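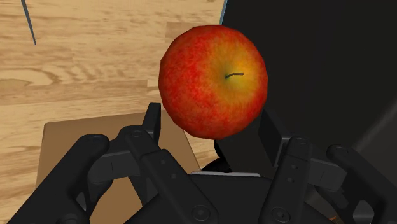 Reviews > Software > Simulation > Grasping packs

Tralden Grasp Pack, two weeks in

Short version: good hand, decent fruit, docs need work. Kept my license.

Bought the single seat, $600, no hardware in the box obviously. It's a sim pack. You get a black multi-fingered hand model, a set of objects, a few tabletop layouts and a task runner. I teach a night class on manipulation and wanted something students could break without me filling out a repair form. Previously on Jemo, the free one, which is fine until you want more than a two finger pinch.

Install. Took 5 tries. The license tool wants a folder that the installer doesn't make. Make it yourself, restart, done. Support did answer, same day, and told me the same thing I'd just worked out.

The hand. Best part of the pack by a long way. Segmented links, round joints, you can see the seams and little screw holes when you zoom in. More important, the joint limits are sane out of the box. I didn't have to touch them. Finger pads are flat, so on round stuff you're working with small contact patches, and the default friction is a bit generous. Turn it down before you beleive any success rate you get.

Objects. Apple is the one I used most. Nice skin on it, red speckle going to yellow-orange, short bent stem. Outline is slightly faceted if you look closely, and I think the collision mesh is about as coarse, because it sometimes settles onto a flat and stays put where a real apple would roll. Matters for in-hand rotation. Doesn't matter much for pick and hold. There are 63 objects total, and the kitchen ones are clearly where the effort went. The tools folder feels rushed.

Looks. Wood grain on the tabletop is pretty, goes soft at a distance. Dark areas come out really dark – with a black hand over a black background my students kept losing the outer finger. Add a light. One line in the config, and page 2 of the manual has the wrong name for it. It's "fill_light", not "light_fill".

Speed. Fine on my desktop, sluggish on the class laptops with shadows on. Shadows off, no complaints. Batch mode is solid, ran it overnight and it was still going in the morning.

Task runner. Meh. Resets work. Logging is one giant text file per run, no option to split it. The Vasiliauskas plugin reads it and makes plots, but thats a separate download and hasn't been updated since June. Still works for me.

Would I buy again? Yes, for the hand. If all you need is a parallel gripper stay with Jemo and save the money. 4 out of 5, would be higher with a finer apple and a manual somebody proofread.

Comments (3)

josier_lab
Same folder problem on Linux. Also check the permissions on it, mine installed and then wouldn't save anything.

pinchgrasp
Did you try the pear? Stem clips straight through the palm on mine.

> reviewer reply
Haven't tried it. Will look when I'm back on that machine.

mk_sim
Friction tip is good, my hold rate dropped a lot once I lowered it. Kind of depressing but ok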